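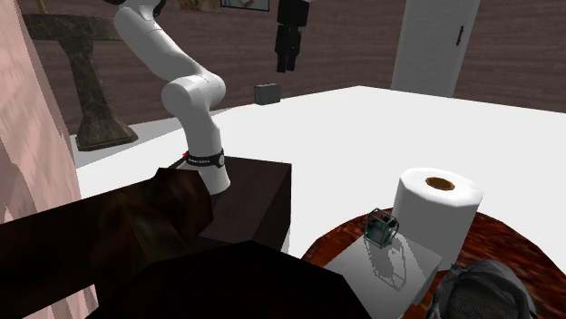 The arm on its pedestal in the simulated room, with the paper roll on the round table at right.

Home | News | Cells | Archive
Print this item | E-mail this item

Drindbridge: base frame corrected in the Vurkier model
Sep 16, 2020

The simulated copy of the Vurkier cell has been set up again after the June update, which left the arm's base frame 3 mm too low against the pedestal top. Adelmo Barbieri traced the fault to the mount file, where the height was entered as 597 and should have read 600 -- the older value belonged to the Matić stand.

The pedestal itself was not moved. The base offset was changed, the joint zeros were reloaded and the arm was run through 200 random poses at low speed. Two poses still report contact with the pedestal and are blocked for now.

Anyone with a local copy should delete the stored paths before loading the new mount file. Paths saved under the old offset will load without a warning and will run low. The Tomik scripts need no change.

Contact the cell desk | © 2020 Drindbridge | Back to top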